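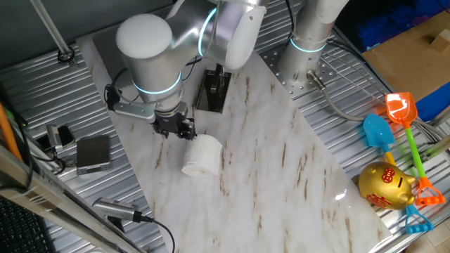 2 min read

Cell 31 is back up after the March service. Elias Haddadin redid the gripper mount and the wrist camera bracket, then ran the paper roll pick for teh rest of the morning. Fingers first, camera second - always that order. 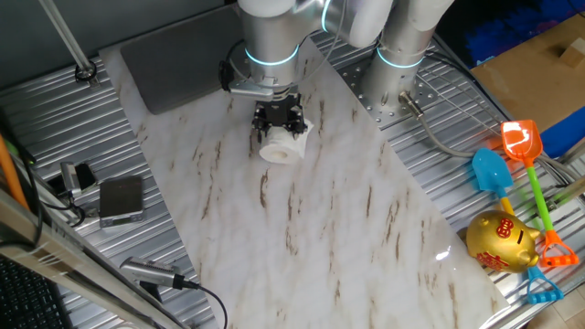 Wrist camera check

Look for veins sharp, bolt heads in view both sides. Glare is OK up top, not on the roll.

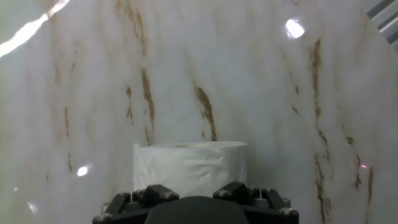
Roll on end, seen from the wrist.

Next, the side-lying pose. Scale stays on the ribs, clear of the slab. Log it under Plevusum job 787, with your intials.

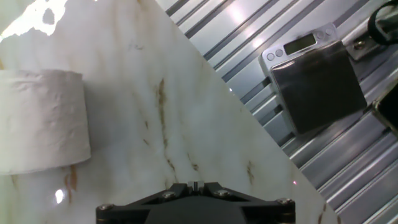
Roll on its side, scale across the slab edge.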